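Filed under: Consumption and Everyday Life / Research articles

4.2 What people say they own, and what they own

The wardrobe survey asked each household to guess, before opening a single door, how many items of clothing it possessed. We then asked them to look. Readers who have moved house will be able to predict the result. Across the 42 households in the study the combined guess fell short of the combined inventory by 1,459 garments, and the shortfall was not evenly shared. People were quite good at coats. They were poor at T-shirts, and on the matter of black trousers, leggings and anything else with a stretchy waist they were hopeless.

Miranda has called this "dark stock" in her work on Peñalver, where she found that plain black garments were under-reported in every income group. Our own results from Drallosa agree with hers, though we would add that the owners did not seem embarrassed by the discovery. Several were pleased. One respondent, having found a fourth pair of leggings identical to the other three, remarked that she had been meaning to buy some.

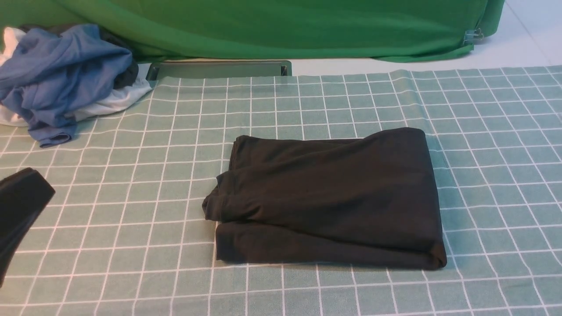 Figure 3. Folded black garment on a gridded mat.

Folding matters to the count more than we expected. A hanging garment is seen each time the wardrobe is opened, whether or not its owner wishes to see it. A folded one goes into a pile, and only the top of the pile has any public life. Respondents who mostly hung their clothes made noticeably better guesses than those who mostly folded, and the few who did neither, preferring a chair, made the best guesses of all. We do not recommend the chair on this evidence, although one of the authors has used it for years.

Inmaculada Miranda suggested to us that the effect might be one of colour alone, dark things being hard to tell apart in a drawer. To test this we went back to 16 of the households and asked them to guess again, this time for white socks. The guesses were just as bad. Two households declined to take part in the sock round, one of them in writing.

A difficulty remains with the Traladon sample, where the inventory was filled in by one adult on behalf of everybody. Teenagers' bedrooms were in most cases entered as "unknown", and we have left them out of the totals. The figures for Traladon should therefore be read as a minimum, and probably a generous kindness to the parents.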